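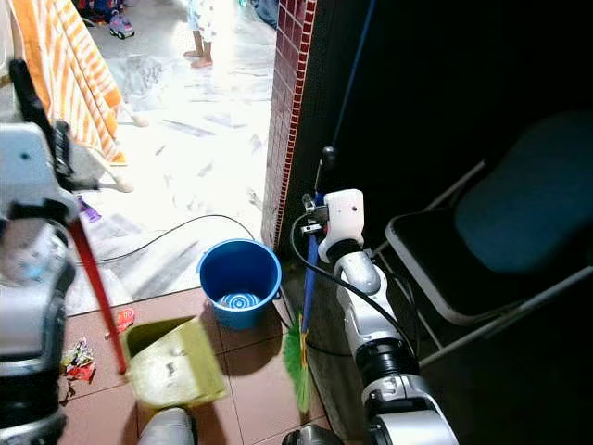 Dustpan with the long red handle and the blue-handled broom

Genealogy & Local History Board > Obituaries and Death Notices
Thread: Newspaper gives the wrong number of siblings, do I correct it?

harrow_line
Posted August 19, 2021
I'm transcribing obituaries from the old Plerville paper for our county index. I have 877 done so far. One from January 1951 says the man was "one of six children." The 1900 and 1910 censuses and the church register all give me eight. Two of them died as infants, so I assume the family left them out.

My question is what to put in the index. The form has a field for siblings and a notes field that holds 520 characters. Do I type what the paper says or what I know to be right?

pruitt_county_gal
Type what the paper says. A transcription is a copy. If you start fixing things, the next person can't tell what was printed and what you added. Put the census information in the notes.

oldmapdrawer
Agree with the above. I indexed the Pruitt funeral home ledgers and we had one rule, which was copy it as written, mistakes and all. We had a man buried under his brother's name and it stayed that way in the index, with a note.

tessellate44
I don't agree. People search these indexes by family. If the two infants aren't in the sibling field, no one searching for them will find this record. Most users never open the notes. I'd put all eight in the field and mark the two with brackets.

pruitt_county_gal
Brackets get stripped out when the file is exported. I learned that with the Marnov cemetery list. All my bracketed maiden names came through looking like they were carved on the stones, and I had to go back and fix them by hand.

tessellate44
Then the export needs fixing. That doesn't change what is useful to the person searching.

harrow_line
I didn't know that about the export. Does it happen with every program or only the county one? I'm typing into Jorkico and then sending them the file.

pruitt_county_gal
Mine was Jorkico too. It may have been updated. Send them a test file with a few records before you do the whole batch.

quarter_section
Are you sure the family left them out on purpose? In 1951 the funeral director usually filled in a form with whoever came in to make arrangements. If that was a son-in-law, he may never have heard of the two babies. I've seen my own grandmother's maiden name spelled wrong in her notice, and her daughter was sitting right there when it was taken down.

harrow_line
No, I'm not sure. The widow had already passed, so it would have been one of the children or their spouses. I shouldn't have said the family left them out.

oldmapdrawer
Also check whether "one of six children" means six living to adulthood. Some papers used it that way. Look at a few other notices from the same year where you know the family.

tessellate44
Could the infants get their own entries? They'd show up in a search by surname, and the obituary could stay as printed. I could live with that.

harrow_line
They aren't in the newspaper at all, only the church register, and the index is supposed to be newspapers only. I could ask the county if they would take a second file for the church burials.

quarter_section
They took one from me for the Methodist church. You need the register page number for every entry, so write those down now if you haven't. I had to make a second trip for mine.

harrow_line
I have page numbers for most of them. For now I'm leaving the obituary as six and using this in the notes: "Church register and 1900 census show eight children, two died in infancy." I'll send the test file this week and post what comes back.

pruitt_county_gal
Good wording. I'd add the name of the church, in case the register gets moved.

tessellate44
Still think it belongs in the main field, but the note is clear enough.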